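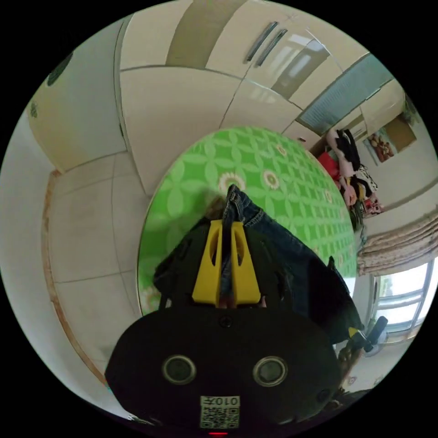
Do you need a consultant to pick your company's health plan? Most firms under 50 people don't, and we tell them so on the first call.

4 min read

About Hayes Cledside

We read benefit plans for small employers and say what we think of them. We don't sell insurance, we don't take a commission from anyone who does, and we have turned down a fair amount of money to keep that second part true. You should still be suspicious of us. Anyone who charges by the hour to read paperwork has a reason to find the paperwork difficult.

The office opened with two desks and a copier that Eckhard Rathjen had bought from his last employer. Eckhard spent 13 years on the selling side, where he wrote renewal letters for a living. He can usually tell from the second paragraph of one whether the increase is open to argument. There are now six of us, and the copier is still here.

What we do

You send us the plan, the renewal letter and a rough idea of who works for you. We send back a report in plain English. It says what you are paying for, what your people are likely to use, and which parts we would push back on. Reports used to run long. We cut them after a client in Grakico admitted she had only ever read the first page, and now the first page is where we put the answer.

We also sit in on calls with your broker if you want us there. Some brokers are good. We have told clients to keep theirs and stop paying us, which is an odd way to run a business, but the report would have been worthless otherwise.

What we don't believe

Wellness apps. We have read the sales material for a great many of them and have yet to see figures on sick days that would stand up to a second look. If your staff like the app, fine, keep it, but book it as a perk.

We are not much kinder to "savings" quoted against a price no one was ever going to pay. Suretti, our own report software, used to print a savings number on the cover. We took it off in May.

The numbers we will stand behind

We have read 1481 plans for 140 employers. In a fair share of those cases our advice was to change nothing. We don't publish client quotes — people say nice things when asked, and it proves very little.

Fees

A single report costs $3432, flat, and includes one call afterward. If your plan is simple enough that you don't need a report, the first call is free and will be short. Bring your renewal letter to it, all the pages, including the ones that look like filler.

We use cookies to understand how visitors use this site. By continuing to browse you accept our cookie policy. Accept / Manage settings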